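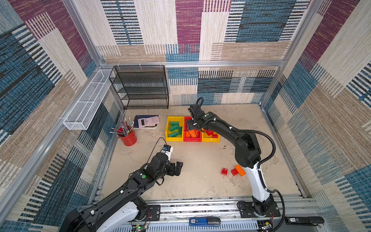
A reader wrote in after my last post to ask whether Geltano is worth starting now, with the Valtau expansion still months away, or whether they should wait for the new servers. My answer is to start now.

The expansion is due in December and it raises the level cap again. Anyone who begins then will be levelling in empty zones while everybody else is on the new island. At the moment the old areas are fairly busy in the evenings, and you can get a group of 8 for the harbour raid without much waiting.

I came back in the winter sale and have put in 193 hours. My ranger is nearly done. The crafting is still slow, and the Peixoto armour set costs about 4000 gold, so I have only bought the boots and gloves.

Two things to do early: join a guild, even a quiet one, and don't sell your blue shards. I sold mine in the first week and had to buy them back for 3000 gold.

The patch next week is meant to fix the mount bug. I'll post my ranger build once I've tried it with the new bow.

February 20, 2020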